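Leave the mess on the table

The first thing most teams do before they record a demonstration is tidy up. I think it is a mistake, and an expensive one. 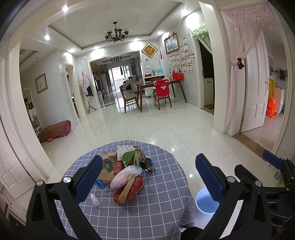
I have spent the past year working on Tronda, a small project at Nurnelau that collects examples of everyday handling for a learning system. A person holds the gripper, does an ordinary job with it in an ordinary home, and the recording goes into the set. We have 2550 recordings from this year that I would call usable. The ones I trust most come from tables with too much on them.

A heap of shopping asks a lot of the person holding the tool. Paper bags give way when they are squeezed. A shiny packet slides. Leaves get in the way of whatever is behind them, and a net bag has no proper edge to take hold of. You have to choose what to pick up first, and you often choose badly and have to go back. All of that is worth having. A system that has only been shown one box on a bare surface has learned very little about boxes.

The argument on the other side is a fair one and I have heard it put well. Vasiliu, the firm that trains on our recordings, would like cleaner material. Clean examples are quicker to check, easier to label and easier to compare with each other. In February we gave them 422 recordings made on a plain desk in our own office, and their checking was done in an afternoon. The trouble came later, when the same system was tried in a furnished flat and kept reaching for patterns on the tablecloth.

I don't say every recording should be made in a crowded room. Beginners need something simple, and so does anyone testing a new pair of fingers. My rule would be 50 plain recordings for each new task, and after that real homes only, left as we find them. Slippers stay where they are. Doors stay open if they were open.

There is also the matter of failed attempts. Our Havden guidelines, which I helped to write and would now change, tell people to stop and start again after a fumble. We throw away the part where a person notices the grip is wrong, lets go and comes in from another side. I would keep it and mark it. At present the rule allows 3 fumbles before a recording is dropped altogether, and I can't find anyone who remembers why.

All this makes the work slower. Checking takes longer, people get tired, and some recordings will be no use to anyone. I would still take fewer of them, made in places where somebody has just put the shopping down, and spend the money we save on desks and lamps on paying the people who hold the gripper.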